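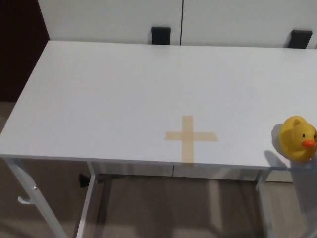
A cross of tan masking tape on a white tabletop.

The Little Radio That Could
By Yao-tsung Wan

I have been waiting a long time for someone to make an internet radio that my father could use without calling me. The Zerkino went on sale in March with almost no advance word, and after living with one for several weeks I am happy to say the wait is over. I like this thing a lot!

Zerkino is the first product from Kuruvness, a small company that until now wrote software for other people's speakers. The radio is a plain box with a cloth front, one big knob and six buttons. You store a station on a button, and from then on you press the button and hear the station. There is an app, but you only need it once, to put the radio on your Wi-Fi network and pick your first six stations. After that my phone stayed in my pocket for days.

Setup took me two tries. The first time, the app found the radio and then sat there spinning, and I found out that it wants the 2.4 GHz side of the router and will not tell you so. Once I switched networks it connected right away, downloaded an update and started playing a jazz station out of nowhere, at a volume that sent the cat under the couch.

The knob is the best part. It turns smoothly, it clicks when you push it, and the volume goes up exactly as much as you expect. Hold it down and it becomes a tuner – you turn it and drift through stations by country, with a short burst of static between them. The static is fake, of course, and you can turn it off in the settings. I left it on. One evening I started out looking for the weather and ended up listening to an hour of accordion music from a town I had to look up on a map.

Sound is very good for the size. Voices are clear and full, even from the next room, and there is enough bass for most music, although anything with a heavy beat starts to buzz past three quarters volume. For parties you will want something bigger. For a kitchen it is close to perfect.

I also borrowed an Okoth, the obvious rival, which costs $228 and has a color touchscreen. The Okoth is louder and shows album covers, and it can play your own music files from a home server, which the Zerkino can't do at all. But I kept having to wipe flour off the screen and tap twice. If you have a large collection at home, go that way. If you mostly want the radio on, save your money.

The battery lasted 20 hours at low volume in my test, and it charges over USB-C. There is no headphone jack, and I missed it more than I thought I would. I would also like a proper alarm. The one in there now can only be set from the app and always wakes you with the first station on the list.

The station directory comes from a service called Wistov, and it is huge. My one worry is what happens to those six buttons if Wistov ever shuts down. Kuruvness says you can type in a stream address by hand, and I tried it with a college station that wasn't listed. It worked the first time.

An update due 14th May adds a sleep timer and a seventh preset, reached by pressing the first and last buttons together. My father has already asked for the baseball station on that one.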